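Bent Hallgrímsson plans equipment purchases for Vestum. His draft budget covers two tabletop arms, grippers and spare finger pads.

"The arms are the easy line," he said. "Pads wear, and dishes set the grip width."

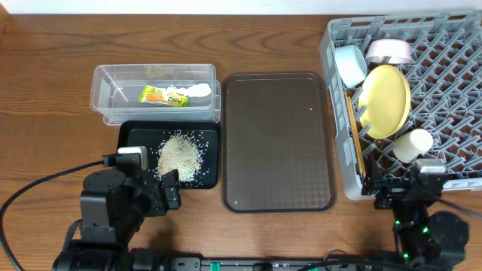
Begović would put wrist cameras first and buy the second arm in February. Hallgrímsson has kept both in one order.

- Bowls: thin rims, light grip.

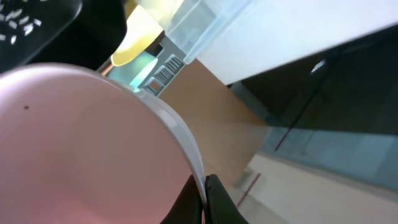 - Loose food: rice and nuts, 70 trials per pad set.

"Grains get everywhere," he said.

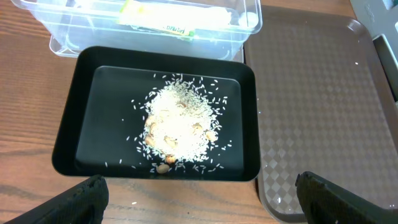

Cleaning time goes under labor. He has set aside 727 for pads and 1,213 for cables and mounts.

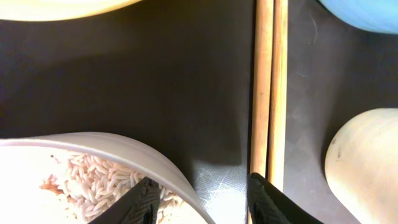
The quote from Rerkonine is still open, and he wants delivery to Omudden priced separately.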